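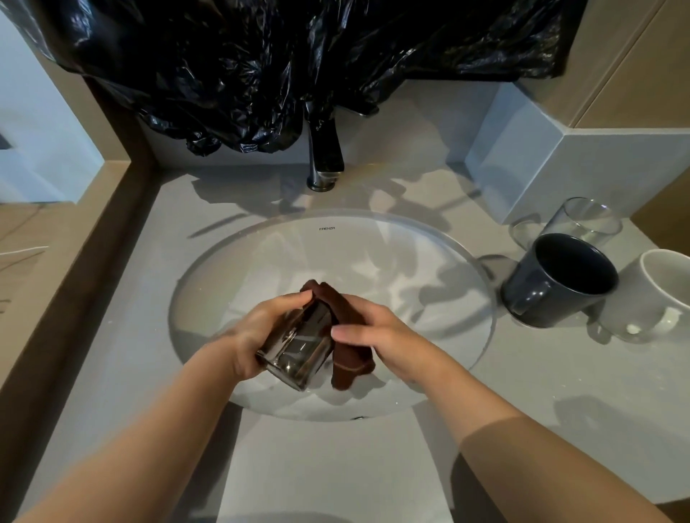 4. Preparar a tarefa «Secar loiça à mão»

Entre todas as tarefas que o Vedis pode tentar em sua casa, secar um copo com um pano é a que mais perguntas nos traz, e é também aquela em que mais gostamos de baixar um pouco as expectativas antes de começar, para que depois a convivência corra bem. Uma pessoa faz isto a conversar, a olhar pela janela, quase sem dar por isso. Mas repare-se no que as duas mãos estão a fazer: a esquerda segura o copo escurecido inclinado, com a boca para baixo, por cima da bacia do lavatório, e a direita aperta contra ele um pano castanho dobrado, com uma parte metida para dentro da ponta de cima e outra pendurada. Uma mão segura, a outra comprime, o pano muda de forma a cada instante e o vidro, ainda por cima, reflete tudo o que tem à volta. Para o Vedis, cada uma destas coisas é um problema à parte, e é por isso que lhe pedimos que leia esta secção até ao fim antes de carregar em «Iniciar», mesmo que já tenha usado o aparelho para arrumar roupa ou levantar a mesa.

4.1 O que o Vedis faz e o que ainda não faz

Com a versão do programa publicada em 23 de março de 2025, o Vedis consegue segurar um copo de paredes direitas, passar o pano pela face exterior e pousá-lo de pé num tabuleiro. Consegue fazer o mesmo com a maior parte das canecas, desde que a asa esteja virada para o lado do braço que segura. Vai devagar, convém dizê-lo já: um copo leva quase 3 minutos, e quem tiver um jantar para servir faz muito melhor em pegar no pano.

O interior do copo é outra conversa. O módulo Widonent, que controla a força dos dedos, sabe empurrar uma ponta de pano para dentro de um copo largo, mas nem sempre sabe se o pano chegou ao fundo, e às vezes dá a tarefa por concluída com o fundo por secar. Estamos a trabalhar nisso e contamos publicar uma melhoria em maio. Até lá, a opção «Interior» aparece no menu com a indicação «Experimental» e vem desligada de fábrica. Pode ligá-la, claro, e até agradecemos que o faça e nos conte como correu - mas fique por perto.

Taças de pé alto, cristal fino, biberões e facas estão fora do alcance desta tarefa. O aparelho recusa alguns destes objetos sozinho, mas não todos.

CUIDADO: Não deixe facas, raladores ou vidro partido na zona de trabalho, ainda que não façam parte da tarefa. O pano pode arrastá-los.

4.2 Antes de começar

Vai precisar do Vedis montado e calibrado (secção 2), do tabuleiro fornecido, de um pano e de um pouco de paciência na primeira vez.

Sobre o pano, permita-nos uma pequena demora, pois é daqui que vem a maioria dos telefonemas para a assistência. O Vedis dá-se melhor com panos lisos, de uma só cor, com bainha bem visível, porque é pela bainha que encontra os cantos. Uma cor que contraste com a loiça ajuda muito. Um pano castanho-escuro, como o da fotografia, funciona bem com loiça branca e com vidro transparente; com vidro fumado ou canecas escuras pode haver confusão entre a orla do copo e a dobra do pano, e nesse caso vale a pena trocar por um pano claro. Os panos Pawlak que acompanham o conjunto são de um amarelo que reconhecemos não ser do gosto de toda a gente, mas foi com eles que afinámos a tarefa e é com eles que o aparelho falha menos. Lave-os sem amaciador. O amaciador deixa o tecido escorregadio, e os dedos do Vedis já têm trabalho que chegue.

Quanto ao lugar, pode usar a bancada da cozinha ou a da casa de banho. Uma bacia encastrada serve perfeitamente, e tem até a vantagem de receber os pingos. Deixe livre uma faixa de 24 centímetros à frente da bacia para os pulsos poderem rodar.

NOTA: Retire os sacos de plástico que estejam junto da torneira ou pousados na bancada. O plástico preto amarrotado brilha em mil pontos e baralha a câmara de profundidade, que tende a ver nele uma parede, um buraco ou, nos dias maus, as duas coisas. O mesmo vale para película aderente e folha de alumínio.

NOTA: Afaste cabos finos da superfície de trabalho. O Vedis não os reconhece com segurança e pode prendê-los entre o tabuleiro e a bancada.

4.3 Preparar a bancada

1. Feche bem a torneira e, se for de monocomando, deixe o manípulo em baixo.

2. Coloque o tabuleiro do lado do braço direito, encostado à marca de borracha da base.

3. Disponha a loiça por secar do lado oposto, com os objetos afastados entre si pelo menos a largura de uma mão. Copos e canecas encostados uns aos outros, como costumamos deixá-los todos, são difíceis de separar: o aparelho vê um copo transparente atrás de uma caneca e conclui que há um só objeto com uma forma muito estranha.

4. Vire as asas das canecas para fora, para o lado do braço esquerdo.

5. Dobre o pano uma vez ao meio e pendure-o no suporte, com a bainha para a frente.

6. Acenda a luz do teto, se a houver. Evite sol direto sobre a bancada, pois as sombras fortes em diagonal atravessam a loiça e dificultam a leitura dos contornos. Ao fim da tarde, uma cortina corrida faz milagres.

4.4 Primeira utilização

Escolha para a estreia um copo de que não goste especialmente. Não é falta de confiança no aparelho, é só a experiência de quem já varreu muitos cacos na nossa oficina.

1. No ecrã, abra «Tarefas», depois «Cozinha», e toque em «Secar loiça à mão». A tarefa fica neste menu mesmo que trabalhe na casa de banho.

2. Toque em «Ver bancada». O Vedis olha para a loiça e desenha um contorno à volta de cada objeto que reconhece. Espere que os contornos deixem de tremer.

3. Confirme um a um. Se algum contorno abranger 2 objetos, afaste-os e toque em «Ver outra vez». Se faltar um copo transparente, experimente pôr-lhe um pano escuro por trás durante a leitura.

4. Escolha a força. Recomendamos «Suave» para vidro e «Normal» para cerâmica. Existe uma terceira posição, «Firme», pensada para tachos, que não deve ser usada em nada que parta.

5. Pegue no comando de paragem e mantenha-o na mão.

6. Toque em «Iniciar». O braço esquerdo agarra o copo, levanta-o e inclina-o sobre a bacia; o direito vai buscar o pano. É normal que hesite neste ponto e que tente pegar no pano mais do que uma vez. Dê-lhe tempo.

7. Quando o copo estiver pousado no tabuleiro e a luz da base passar a verde, passe-lhe o dedo por dentro e por fora. Responda no ecrã «Seco» ou «Húmido», com toda a franqueza, que o Vedis usa a sua resposta para ajustar a pressão na vez seguinte.

CUIDADO: Nunca tente tirar o copo dos dedos do Vedis em movimento, mesmo que lhe pareça que vai cair. Carregue no comando de paragem, espere pelo sinal sonoro e só depois segure o copo por baixo. Se ele cair dentro da bacia antes disso, deixe-o cair.

CUIDADO: Crianças e animais devem ficar fora do alcance dos braços durante toda a tarefa. O sensor de presença abranda o movimento, mas não substitui um adulto atento.

4.5 Se alguma coisa correr mal

O Vedis larga o pano a meio. O pano está demasiado pesado de água ou foi dobrado mais do que uma vez. Troque-o por um seco e recomece a partir do passo 2 da secção 4.4.

O copo roda entre os dedos. Limpe as pontas de silicone com água morna e uma gota de detergente, seque-as e repita. Se continuar a rodar, veja se as pontas estão lisas: o relevo gasta-se com o uso e há um par de substituição na caixa pequena.

O ecrã mostra «Objeto incerto». Acontece muito com vidro escuro ou espelhado, onde a câmara apanha mais o reflexo da cozinha do que o copo. Mude o copo de posição, tape a janela ou seque esse à mão. Preferimos que o aparelho desista a que adivinhe.

O ecrã mostra «Erro 21». O módulo Widonent sentiu uma força que não esperava, quase sempre porque o copo tocou na torneira. As torneiras altas, que se erguem no meio da parte de trás da bancada, pedem que a base do Vedis recue um pouco. Depois de a recuar, repita a calibração antes de retomar a tarefa.

O copo ficou com riscas. Isso, lamentamos, também nos acontece a nós. Um pano acabado de lavar costuma resolver.

4.6 Depois da tarefa

1. Espere que os braços recolham e que a luz da base se apague.

2. Retire o pano do suporte e estenda-o. Não o deixe lá de um dia para o outro, que o suporte não tem ventilação.

3. Passe um pano seco pela base e pelos pulsos.

4. Arrume a loiça no armário. O Vedis ainda não abre portas de armário com loiça na mão, e a tarefa «Arrumar loiça», descrita na secção 5, funciona apenas com prateleiras abertas.

Se quiser enviar à Vonda o registo da sessão, toque em «Partilhar» antes de desligar. O registo inclui imagens da bancada, por isso veja primeiro o que lá ficou e apague o que não quiser mostrar.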